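Bench notebook, small storage
2023-04-17
Junhao Shen

Spent far longer than I meant to on the little blue-green drawers, the ones everybody on our side of the workshop uses for odds and ends and then swears they never touch. I had promised Torres a proper look at them before the Woremar order comes in, so out came the tea and the good lamp, and I had a lovely slow go at it.
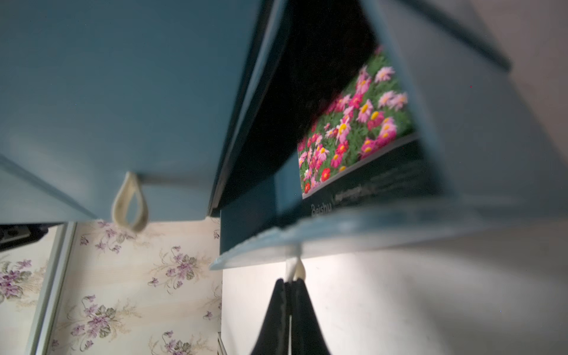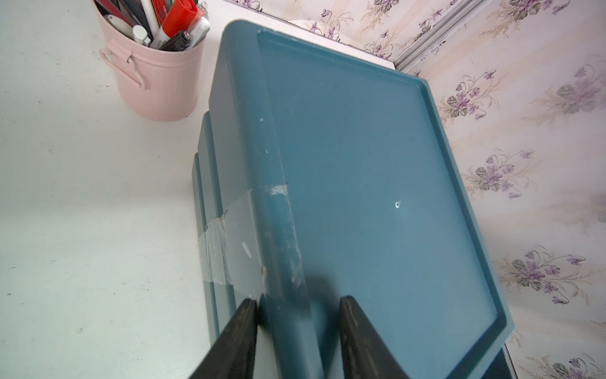
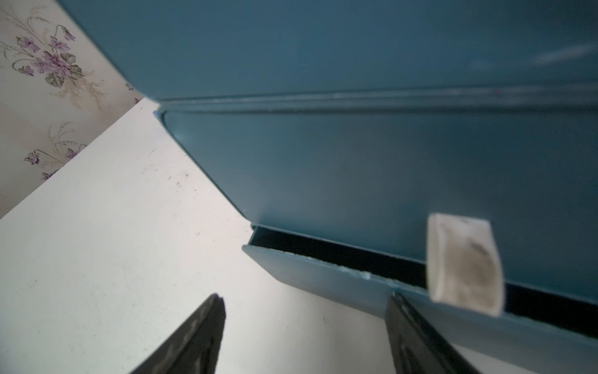

The blue-green finish is showing its age in all three.

Condition, as I found it

I'm fond of this colour and would hate to see it go, so please nobody suggest grey again! The wear along the edges doesn't bother me much. There are pale spots on the lip of the narrow drawer or tray, and the front rim of the open drawer has gone paler too, but it's all on the surface as far as I could tell and I'd leave it be.

The clear tape on the left edge of the lidded piece is another matter. It has wrinkled and gone a bit cloudy, with a torn end up by the rim of the lid, and I'd like to see it replaced with something neater (I know, I know, it has probably been like that since October). I'm minded to try the Nasura tape from the Plosutthorpe box, which is supposed to come away cleanly. I'll test a strip on a scrap first and leave it for 7 days.

Pulls

I do like the cream fabric loop. It's soft on the fingers and easy to find without looking. The off-white tag on the narrow one is rather grubby in the middle, mind you, and wants a gentle wipe with soapy water before anybody decides it's beyond saving. If it won't come up, we can stitch 2 new loops from the leftover webbing and have a spare.

Contents

The packet with the pink and red daisies on it (Beishu, it says in the corner) is staying in its drawer for now. It's such a cheerful thing to come across when you're hunting for a pencil. If it's yours, do put your initials on it, and I'll stop wondering.

Still to do: wipe the lid, try the tape, ask Torres whether order 2977 includes any drawer liner.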